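Bench notes — Gakska, EXP stacking
18 May 2025
12 shares | 2 comments

Picked up the mentor question again. The wiki still says mentors placed in a weapon stack without limit and that the bonus is applied before the level gap penalty. I don't believe either half, and the page gives no source except a forum post that links back to the page. Yi-an Ki thinks the first half is right. Pieter Van Dijk thinks the whole thing came from the beta and got copied forward.

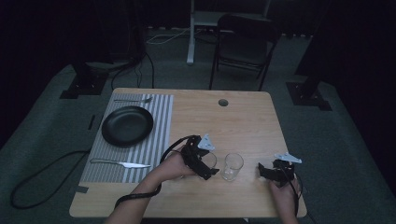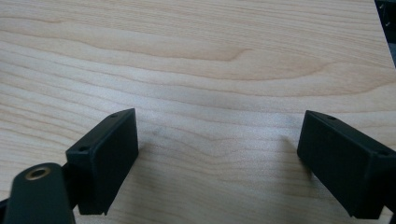 What I set out to check

Whether the bonus has a ceiling, and whether the order of operations matters enough for a normal player to care. Leaving the shop discount claim alone for now. It's on the same wiki page and it smells the same, but one thing at a time.

Setup

Map: Wurkley, second visit, after the bridge is down. Target is always Kuroda, since he doesn't move unless you step on the red tiles and he has the same level every load. Killing blow by the same archer, same bow, same square. No chain bonus, no team attack, no food buff. I forgot about the food buff on the first batch and threw all of it out. It would probably have come out the same, but "probably" is how that wiki page got written.

Two saves, one with no mentors in the bow and one with the bow filled. Reload between kills. 200 kills planned for each save, which Pieter says is silly for something with no random part. He may be right. I want to see for myself that it has no random part.

Results

Plain save: 586 EXP per kill. Every time. I stopped well short of the target because nothing was ever going to change. Fine, Pieter.

Filled save: the Fornodix calculator predicts 3038. The game does not give that. It gives a lot less, and it gives the same smaller number with the last mentor slot filled or empty. That looks like a ceiling to me. Yi-an points out that it could also be the last slot being ignored because the bow's rank is too low, and I can't rule that out with this bow. Annoying, but fair.

About the calculator

Everyone quotes Fornodix as if it reads the numbers out of the game. It doesn't. I went through its help page and it says the formula was fitted to player reports. So the wiki cites the calculator, the calculator was fitted to players who read the wiki, and the whole loop looks very solid from the outside. It is still handy for weapon damage, where it matches what I see on screen. For EXP I would stop using it until somebody shows their kills.

Also, it lets you enter more mentors than the bow can hold and gives you a cheerful answer anyway.

Order of operations

Much less sure here. Tried the archer at three different levels below Kuroda and the bonus seemed to shrink more than it should if it went in before the penalty. Rounding could explain part of it. The game rounds down somewhere in the middle, and I don't know where. Not writing this one up as a finding. If you're reading this and want to put it on the wiki, please don't.

Things that went wrong

- Food buff, see above.
- Loaded the wrong save once and got excited for several minutes.
- Auto-equip swapped the bow after a menu visit. Turned it off. Check this before every batch.
- Version number isn't shown on the title screen in the handheld version, only in the settings under Credits. Yi-an is on the older patch, so her kills and mine shouldn't be mixed until we know the patch didn't touch EXP.

Next

1. Repeat the filled save with a higher rank bow. If the last slot still does nothing, I'll call it a ceiling.
2. Yi-an to update, then run the plain save a few times. If she doesn't get my number, we have a different problem.
3. Pieter says he has his notes from last August, when he tested the beta. He has said this before. I'd like to see them.
4. Try a second target. Everything here rests on one boss, and bosses in this game have their own flags for all sorts of things — status, knockback, item theft. An EXP flag wouldn't shock me. A plain soldier on the same map at the same level would do, if the level can be matched.

Wiki talk page: posted a short question asking where "without limit" came from. One reply so far, telling me to check the calculator.

Comments (2) | Contact | Back to top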